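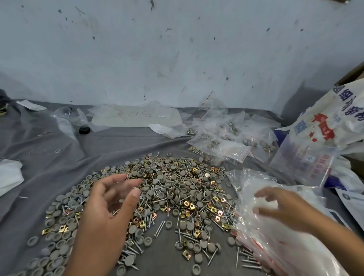
Subject: Re: Mixed fixings for the Saturday packing session

From: Clodagh Keogh
To: Workshop and Stores list

Dear colleagues,

Thank you to Ambros Prantl for his message, which is quoted at the end. The arrangements for sorting and bagging the mixed fixings are as follows.

The parts are to be tipped out on the grey cloth and not on the bare bench. They fall into three main kinds: the round grey plastic caps, the long flat-headed nails, and the small square clip nuts. The clip nuts come in both gold and copper colours. These are to be treated as one part and need not be separated by colour.

Please take the nails out first. They lie across everything else and the remaining parts are much easier to pick over once they have been removed. Anything that does not belong to one of the three kinds should be placed in the tray marked Queries and left for Notburga Kuster.

Each bag is to receive 5 nails, 5 clip nuts and 5 caps. Clear zip bags should be used throughout, and the stack should be kept to the right of the pile. Bags must be pressed flat before closing, and the zipper line checked along its full length. A number of bags in the July delivery to Mayrhofer were reported as having opened in the carton.

Closed bags go into the Grurkedeo cartons, 22 to a carton. Part-filled cartons should be labelled with the quantity and left on the lower shelf.

Members able to attend are asked to reply to Mathias Berchtold by noon on the day before. The stores will be open from nine.

Yours sincerely,
Clodagh Keogh
Stores Office

Ambros Prantl wrote:

> Dear all,
>
> The fixings returned from the Cukotel job have come back
> mixed together. The order stands at 398 bags and I would
> prefer not to buy new stock while these are usable.
>
> Could the Stores Office please confirm whether the gold and
> copper clips are to be bagged separately, and how many
> bags should go into each carton? The previous sheet gave
> 21, but I believe this referred to the older carton.
>
> With kind regards,
> Ambros Prantl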